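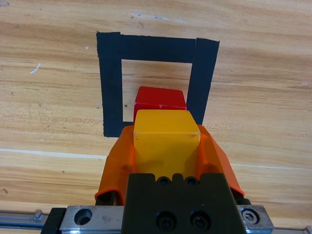
Last changed: February, 4:40 pm

Status: open, waiting on retrain
Component: stacking policy, wrist view only
Site: Gratville bench

Picking this up again because the stacking numbers from the Restano run don't match what I'm seeing on the bench, and I'd like to get it all in one place before I forget what I tried.

Quick recap for anyone joining. The task is yellow cube onto red cube, with the red one starting somewhere inside the black tape square. We trained on 4000 demos with the wrist view as the only visual input, and the claim we want to make in the writeup is that you don't need an overhead view if the demos cover enough approach angles. In the Flirnell simulator that holds up great. On the real arm it grabs yellow fine, carries it over, and then lets go too early, on the near side of red. Over and over!

Look at where yellow sits between the orange fingers compared to red behind it. Yellow is hiding the lower part of red, and the bottom side of the tape is hidden as well. So at the moment the policy has to decide "am I over it yet," it's working from red's top face and a bit of the front. I'm pretty sure that's our bug, or at least half of it.

What I tried so far:

Reran the wrist calibration. Came out basically the same as before, so I left the old one in.

Swapped the fingers for the spare set in case the soft ones had stretched. No change. Put the originals back.

Bumped the release delay by 200 ms. This helped on the easy starts (red toward the back) and made the close ones worse, because it just drags yellow into red's front face and shoves it. Reverted.

Ran 200 trials with the history window turned off, then the same starts with it on. With history on, it releases early a lot less. This was the first thing that moved the needle, and it kind of makes sense to me: before yellow comes in close, the wrist gets a clean look at red, and the policy needs to remember that.

Checked the sim again and, ugh, the simulated fingers are thin and rigid. Ours flare out at the ends and take up a lot more of the view. The Filali config file has a flag for soft finger meshes and we had it off the whole time. My fault, I copied the config from the pushing task.

Next up: turn on the soft meshes, regenerate roughly 1000 of the sim demos, retrain with history on, and repeat the same starts. Please don't re-lay the tape before then, I know it's a little crooked, but the start positions are all measured off it.

Also for the writeup: I don't think we can say "wrist view alone is enough" anymore. We can say wrist view plus short history, if the retrain backs it up. I'd rather change the claim now than have a reviewer change it for us.

Update, 4:40 pm: meshes load, demos are generating. The preview looks way closer to the real view already. Leaving it running, will post the release errors here when the retrain is through.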